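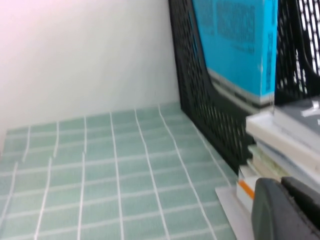

Tile-based levels are where most of us meet the basic problem of this unit: how a game decides what the player is allowed to touch. A level is stored as a grid of cells, and each cell holds a number that says what sort of thing is there. The grid itself is very plain. Think of a green tiled surface with thin white grout lines. Every tile has a row and a column, and if you know those two numbers you can find the tile without searching for it. A black mesh file holder standing on those tiles is a different matter. Its front edge is slanted, and its sides are a diamond lattice with gaps in it. If you had to put that holder into a level, you would have to decide which cells it blocks, whether the slope counts as solid, and whether a small object can pass through the mesh. Those three decisions are what we mean by collision design.

Unit 4: Collision and the Grid

1. Cells and positions

The practice project for this course is Larnau, a small top-down game with one level. The level is 100 cells wide and 17 cells high. Positions in Larnau are measured in pixels, and the level is measured in cells, so you will convert between the two all the time. To get the cell from the position, divide by the cell size and round down. To get the position of the top left corner of a cell, multiply by the cell size.

Rounding down matters. If you round to the nearest whole number, the player will bump into walls half a cell early on one side and sink into them on the other. Negative positions need care too. Some languages drop the decimal part when they convert to a whole number, so -0.5 becomes 0 and a player who has walked off the left side of the level is treated as still being in column 0. Use a proper floor function.

2. Solid, empty and partial

Most grid games start with two kinds of cell, solid and empty. Larnau has a third kind, partial, for slopes and half-height ledges. A partial cell needs a second lookup to find its shape. Keep the shapes in a separate table. Do not write them into the level file, or you will end up editing the same slope in many places.

For a slope, the shape can be a list of heights, one for each pixel across the cell. The player's foot position gives you the pixel, and the list gives you the ground height at that point. Use the center of the foot and not the corners. With corners, the player appears to float at the top of the slope.

3. Visual shape and collision shape

The picture the player sees and the shape the game tests against are two separate things. They are usually close but rarely the same. Fences, railings, nets and bushes are the common trouble spots. A fence is mostly holes, and drawing a collision shape around every bar is slow and gives bad results, as thrown objects get caught in places the player can't make sense of.

The usual answer is to use one simple box and give it flags:

blocks movement
blocks shots
blocks sight

A fence in Larnau blocks movement only. A bush blocks sight only. A wall blocks all of them. Players learn these rules quickly if they are kept the same through the whole game. A fence that stops shots in one room and lets them through in the next will be reported as a bug, even if you meant it.

4. Moving one axis at a time

Move the player left or right first, test, and correct. Then move up or down, test, and correct. If you do both at once, you can't easily tell which side of a wall was hit, and the player sticks when sliding along it.

Fast objects bring another problem. An object that travels more than one cell in a single step can jump over a thin wall without ever being inside it. Split the move into smaller steps, or check every cell on the line between the old position and the new one. For Larnau, 2 steps per update is enough for the player. Shots need the line check.

5. Worked case: the Flurnmont room

The room named Flurnmont in the level file has 878 solid cells. The first version of the code tested the player against every one of them on every update. It worked, but it was wasted effort. The player's box can only overlap a few cells at a time, so work out the cells under its four edges and test that small block. The cost is then the same in any room - large or small.

Before the next session

Read the Llorente chapter on swept boxes, up to the part on rotation. Add the sight flag to your copy of Larnau and check it with the bush in the Flurnmont room. Bring your level file as well as your code. Slopes that meet a ceiling are not covered until June, so leave those cells solid for now.

Lument Game Programming Notes | Contact the course office | Copyright Lument | Back to top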